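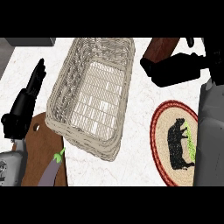

Speaker notes, page 2

OK, so leave this one up while people find seats. It's from the simulator, and I want everybody to get a good look at the basket, as I'm going to complain about it for a while.

Hi, I'm Manon Beaudoin, I build things in the shared workshop with Zachary Caron and Wondimu Gebremichael, and our project is called Dodico. Two arms, two grippers, one kitchen counter. The job we picked was putting vegetables away. An eggplant into a basket, that's it, that's the dream! (Pause. Somebody usually laughs.)

Start with why we're in simulation at all. Our first attempt was on the real bench in January and we wrecked a gripper finger on the second evening. Zachary had printed it himself and he was very good about it. After that we agreed that any new motion gets run on the computer first, and the bench only gets the ones that behave.

Now the basket. Wicker is awful. The rims are thick and rounded and the bottom is an open lattice, so you see the white counter right through it. Our first depth code looked at those gaps and decided the basket had no floor. I spent a whole weekend on that – ask me later, I have opinions. What we do now is fit a plain box to the rim and ignore the weave completely.

Point at the eggplant on the cutting board. The board runs under the corner of the basket, and that matters. In our early layouts everything sat politely apart and the planner looked like a genius. Let things overlap a bit and it starts shoving the basket along. So now we shuffle the objects every run and let them land close together. The cow trivet was Wondimu's pick and I will not hear a word against it.

Numbers, go slow here. We ran 1,000 layouts. The arms finished 900 of them without a collision. On the real bench we've only done 80 tries so far, and I'm not going to quote a success rate from that, because we kept changing the finger pads halfway through.

Two arms talking to each other: mention the lockout. Only one gripper is allowed over the basket at a time, the other one waits off to its own side. Crude, but it stopped the elbow bumps. Hélène Gagnon has a nicer version with a shared timeline and she's happy to show it at the break.

If there's time, do the finger pad story (bike inner tube, wrong glue). If not, skip to the parts list and tell them the sign-up sheet for bench time is by the door.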